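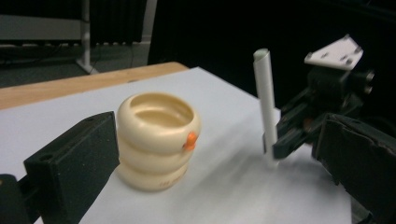
The cream ringed cup on the paper, with the white tube standing to the right.

Cup and Tube Table -- Frequent Questions

Which cup do I use?
Please use a wide, low one. The cream cup with three rings and the small orange knob on its side is good for beginners. A tall cup is more difficult, and we keep it for the second month.

Why is there paper on the table?
The paper is for your pencil marks. Draw where the cup stands before you start, so you can put it back in the same place. One pack from Kaneck has 66 sheets, and you can write on both sides.

How must the tube stand?
Upright, with the rounded end down when you lift it. Hold it low, near the bottom. Many people take it by the top and then it swings.

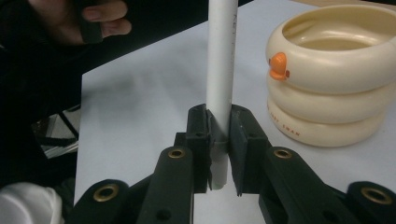 White tube held low, at the grayish band.

Can I bring my own tube?
Yes, if it is straight and light. Yasmine Ouazzani will measure it for you at the Gona room. The limit is 182 mm in length.

How long is one turn?
It is 9 minutes for everybody, also for children. In July we are open only until 4 p.m.

I lost a piece. What now?
Write to Hicham Farouk and tell him which piece it is. We have spare cups -- but not always in the same color.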